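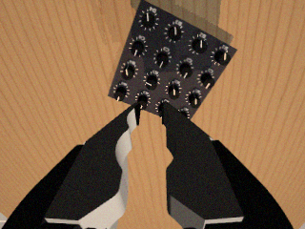 Setting Up the Knob Panel Cell in Lollerano

Varkholm Automation Training Unit
Procedure 3151
Last revised: 2020-10-25

Scope

This procedure covers the initial setup and routine checking of the simulated knob panel cell. It applies to all workstations at Varkholm on which the Lollerano simulator is installed. It does not cover the physical training cell, which has its own procedure and its own lockout rules.

Users are expected to have completed the introductory session and to be able to load a scene, jog the arm and save a pose without assistance.

Before you begin

Confirm that the following are in place:

A current Lollerano user account with write access to the shared scene folder.
The Vokitz arm and gripper package, installed and listed under Devices.
The scene file Mwaipopo, copied to your own working folder. Do not open the master copy.
A setup record, opened under your own name.

Close any other scene before loading this one. Two scenes open at once will share a single joint controller, and poses saved in one may be written to the other.

Step 1. Load the scene

Open Mwaipopo from your working folder and wait until the status line reads Ready. The arm loads in its parked position. If the arm appears folded through the table, the device package has not been matched to the scene. Close without saving, select the package again under Devices, and reload.

The background objects, including the hand truck and the shelving, are fixed. Leave them where they are. They take part in collision checking, and later exercises depend on their positions.

Step 2. Place the panel

Select the panel in the object list and choose Place on Surface. Enter the position given on your exercise sheet, then the rotation. The panel is not required to sit square to the table, and most exercises call for it to be turned.

Switch physics on for 10 seconds and then off again. Read the height value before and after. If the value has changed by more than the tolerance on the sheet, the panel was placed above or inside the tabletop. Repeat the step.

Step 3. Check the knob orientation

The knobs are arranged in four rows of four. Each has a white pointer line and a ring of tick marks. The pointers do not all face the same way in the starting state, and this is correct. Do not reset them to a common direction.

Open the joint table and compare the listed angle of every knob with the sheet. Use the table for this check in all cases. The printed labels are difficult to read from the wrist camera at the standard resolution, and a row may easily be taken for its neighbor when the panel is rotated.

Record any difference in the setup record before correcting it.

Step 4. Bring the gripper to the approach pose

Open the gripper fully. Set the jog speed to the lowest value and move the arm until the gripper is above the panel. Lower it in short moves. Stop while there is still clearance below both fingertips, and confirm in the contact list that no contact is reported.
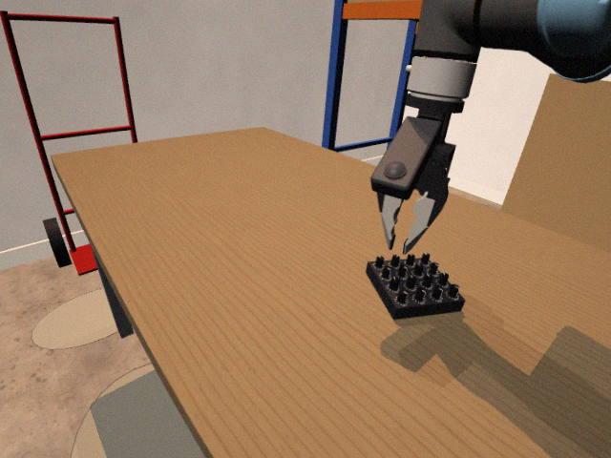

Approach pose: gripper open, fingertips close to the unit on the table without touching it.

Rotate the view at least once before accepting the pose. A gripper that looks centered from one side may be well off center from another. The shadow on the tabletop is a useful guide to the general direction of the arm but should not be used to judge height.

Save the pose under the name APPROACH_7. The exercise scripts call it by that name and will stop if it is missing.

Step 5. Align the wrist camera view

Switch to the wrist camera. Both fingers should rise from the lower edge of the view with the panel beyond them. It is normal for the fingertips to cover part of the nearest knobs. If a knob named on your sheet is hidden, turn the wrist, check the contact list again, and save the pose over the previous one.

Do not move the camera itself. Its mounting is stored with the gripper package, and a change made here will carry over to every scene that uses the package.

Step 6. Run the dry cycle

Select Dry Cycle from the exercise menu. The arm moves from the parked position to the approach pose, pauses, and returns. No knob is turned. Watch the full cycle with the contact list open.

Fault codes

Code 812: Approach pose outside joint limits. Return to Step 4 and reach the pose with the elbow raised.
Pose not found: The name was entered incorrectly. Check for a space in place of the underscore.
Contact at start: The gripper was closed or set too low when the pose was saved. Repeat Step 4.
Object moved: The panel was not settled. Repeat Steps 2 through 5 in order.

Closing the setup

Return the arm to the parked position, save the scene in your working folder, and attach the joint table to the setup record. Submit the record before starting the first graded exercise. Scenes left in the shared folder are removed at the end of December.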